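Call for participants: open day visitors and helpers wanted at the Mollel workshop, Jakotcombe

Closing time for replies: 5 pm on the last Monday of September
Open to: anyone aged 16 or over, no experience needed
Where: Mollel Building, ground floor, Jakotcombe
Payment: a voucher worth 20 pounds for participants, lunch and travel for everyone

We are opening our doors and we would love some company. The Lunine group builds and tests robot arms for small jobs in kitchens, workrooms and care homes, and for our autumn open day we are looking for 60 people to come in, meet the robots and try teaching them something. We also need a handful of helpers to look after visitors on the day. If you have ever wondered what it feels like to drive a robot hand, please read on!

What the day is for

Last year's open day was mostly talks. They were good talks (we would say that), but people kept drifting to the back of the room where the arms were, and by mid-afternoon the speaker had drifted there too. So this time the arms come first. You will spend most of your visit at a bench, with one of us beside you, guiding a robot through small handling tasks and telling us how it went.

The question we are working on is how people who have never used a robot choose to pick things up with one. Those of us who use the arms every week have fallen into habits. We all come in from the same side, we all go for the same sort of object first, and the robot learns our habits along with everything else. We want to see other ways of doing it. A left-handed baker, a retired bus driver and a sixth-former will each make different choices, and those differences are what we are after.

What you would do as a participant

Each visit lasts 2 hours, with a proper break in the middle. You will start with a short welcome and a safety talk from Kiprono Simiyu, who runs the benches. After that you go to your place and have a free practice, as messy as you like. Then come the tasks. You might be asked to lift one object and put it down somewhere else, to group things in a way that makes sense to you, or to clear a tray in any order you please. You can stop whenever you want and you can ask for a task again if you would like another go.

The objects change from bench to bench. Some are hard and smooth, some are rough, some are soft and will squash. We have a lot of them by now, and people do get attached. Expect to form strong views on seashells.

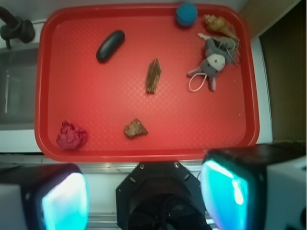 Tray task at the sink bench, from the gripper's side.

At the end we sit down with you for a chat over tea. We ask what felt easy, what was annoying, and which object you would happily never see again. There is a short form as well, one side of paper, and someone can fill it in with you if you prefer to talk.

We record what the robot's cameras see and how the arm moves. The cameras on the arms point at the work, so faces are not normally in view. We do not record the tea. Your name is kept apart from the recordings and you can ask us to delete yours at any point up to the end of the project. Full details come with the consent form, which we send out before you visit so that you can read it at home.

Who can take part

Anyone aged 16 or over who can get to Jakotcombe. If you are under 18 we need a signed form from a parent or guardian. You do not need to be good with computers or games. We would be especially glad to hear from people who work with their hands, people over 70, and people who use a wheelchair or have limited grip. The benches go up and down, there is a step-free way in from the car park, and there is more than one kind of controller to choose from. Tell us what would make the visit comfortable and we will do our best to have it ready.

Please don't sign up if you work on robot arms already. Come to the demonstration in the afternoon, we would like to meet you there.

The afternoon demonstration

From 3 pm the benches close and the demonstration begins. Felista Obura will show how a robot trained on earlier sessions deals with a tray it has not met before. It is a live demonstration, with all that goes with that, and she will talk through the failed grabs as well as the good ones. There will be time for questions, and children are welcome at this part with an adult. You do not need to be a participant to come, but please book so that we can put out enough chairs.

On the side table we will have Moron, our oldest arm, named by a former student after the town. It is slow and rather noisy and it has been through 3000 practice lifts in its time with us. You can take the controls of it yourself, no form required.

Helpers wanted

We are also looking for helpers for the whole day, from 9 am until we have packed up. It is a friendly day and a busy one. Helpers will greet visitors at the door and bring them to the right bench, set out objects between turns and check them against the bench list, keep an eye on the clock so that breaks happen, and wipe down controllers. One or two people will be needed to carry chairs before the demonstration.

You should be happy chatting to strangers and fairly patient. A bit of another language would be lovely, Swahili or Polish most of all, but plenty of our helpers only have English and manage very well. There is a training evening in the week before, with pizza, where you will get a full go on the arms yourself. Helpers are paid at our usual hourly rate for both the evening and the day, and we can write a reference afterwards if you would find one useful.

If you are thinking of going into this kind of work, it is a good way to look around. Two of our present team started out as open day helpers, and one of them now chooses the objects.

Getting here

The Mollel Building is a short walk from Jakotcombe station, past the swimming pool and left at the post office. Look for the blue door. There are a few parking spaces behind the building, and we keep the ones nearest the entrance for visitors who need them – say so when you write and your name will go on one. Bikes can come inside.

Wear something with sleeves you can push up. Long hair should be tied back at the benches, and we have hair ties if you forget. Lunch is soup and rolls with a vegan choice, and please let us know about allergies.

How to reply

Write to the Lunine open day desk, or drop a note through the blue door, giving:

your name and how best to reach you
whether you would like to be a participant, a helper, or a guest at the demonstration
morning or early afternoon, if you are a participant
anything we should know about access, food or travel

Places for participants are shared out so that we get a good mix of ages and backgrounds, so an early reply does not guarantee a spot and a late one (before closing) has just as good a chance. Everyone will hear from us either way. If we can't fit you in at a bench we will offer you a seat at the demonstration and ask whether we may write to you about the spring sessions.

Questions about taking part go to Kiprono Simiyu, and questions about helping or the demonstration to Felista Obura. Both are happy to talk by phone if you leave a number.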